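Comparing Two Parallel Grippers in Simulation Before You Buy

If you are choosing between two parallel grippers for a two-armed robot, you can do most of the comparison in a simulator. You won't learn everything that way, but you will find out which one fits your controller, which one blocks its own camera, and which one keeps dropping parts. We did this for the Andness and Vostley grippers, and these are the steps we now follow for any pair.

You need a working model of your robot, a model of each gripper with finger pads as separate bodies, and a plain room to put them in. Ours has painted walls, an orange floor and a landscape picture on one wall. Keep the same room for every test so the lighting and shadows stay the same.

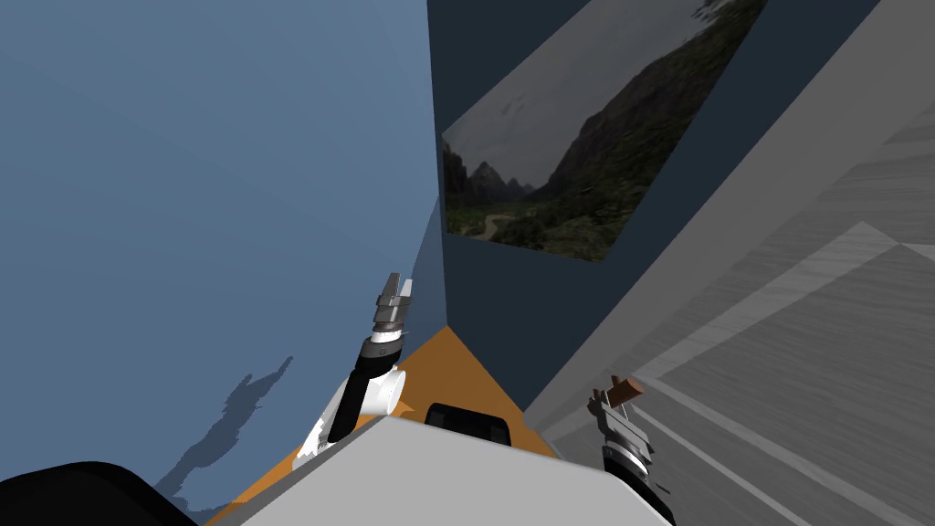
Neville Bramwell
Simulation and Test Engineer
Posted 13/08/2018

Step 1. Match the settings

Before you run anything, open both gripper files and put the main values side by side. Check finger mass, pad friction, maximum closing force and closing speed. Vendors fill these in differently. One of our files had pad friction left at the simulator's default, and the first day of results had to be thrown out.

Set the friction on both pads to the same number for now. You can go back to the vendor's values later, but start with the geometry only.

Step 2. Use one simple part

Pick a small block and stay with it. A block has flat sides, so a bad grasp shows up as a tilt you can measure. Cups and bottles come later.

Run each gripper through the same set of grasps. We did 179 with each one, with the start position shifted a little every time. Count a grasp as good only if the block is still between the pads after the arm has lifted, turned and stopped. The Andness held on in 151 of them and the Vostley in 146. That is too close to pick a winner, so don't stop here.

Write down how each failure happened as well as how many there were. Ours fell into two groups: the block slid out at the fingertips, or it got pushed down toward the housing and was never properly gripped.

Step 3. Check the wrist camera

Put a virtual camera at the wrist, looking out along the fingers, and save a view with the gripper open. You want to see both pads, the space between the tips, and some of the room beyond. If the housing fills a large part of the view, move the camera forward or tilt it and try again.

Look closely at the base of the fingers too. Anything that sits low between them, near the top edge of the housing, can end up as a dark shape with very little edge for the vision code to find. Raise the ambient light one notch and save the same view a second time – if the outline gets clearer, the problem is lighting and you can leave the camera where it is.
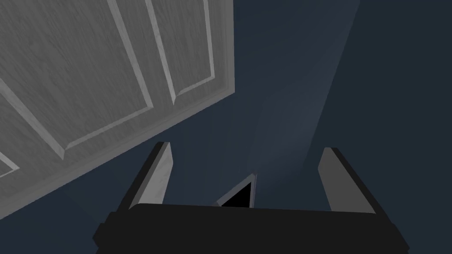 Step 4. Run both arms together

A gripper that behaves well on one arm can cause trouble on two. Put the same model on the left and right wrists, open both, and raise the forearms. Then check three things:

Reach. Move each arm to its limits and look for places where the fingers or wrist touch the body.

Clearance. Bring the grippers toward each other slowly and note the distance where the collision checker first complains. Some gripper files use one large box as the collision shape, and you will get warnings long before anything touches.

Timing. Send both close commands in the same control cycle and log when each finger starts to move. On our Prumness controller the right side started 24 milliseconds after the left. The delay followed the controller and was the same with either gripper.

Turn the robot to face a few different parts of the room while you do this. A door is a useful background for the camera because the molding gives it plenty of straight edges. A bare wall gives it hardly any. If your tracking only works in front of one of them, fix that before you go any further.
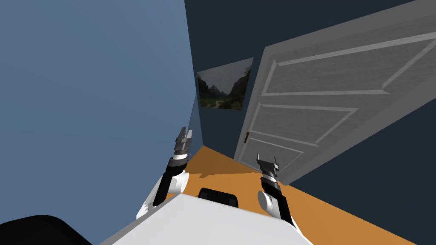 Denise Holroyd: We went through the same thing with an Anghel gripper and I would add one step. Change the simulator's time step and run the grasps again. Ours looked fine until we halved it, and then the block started creeping out of the pads. We would have blamed the hardware for that later on.

Neville Bramwell: Good point, and I'd do it right after Step 2. Keep the start positions the same in both runs so you can compare them grasp by grasp. If the failures move to different grasps, look at the contact settings first and leave the friction alone until those are sorted out.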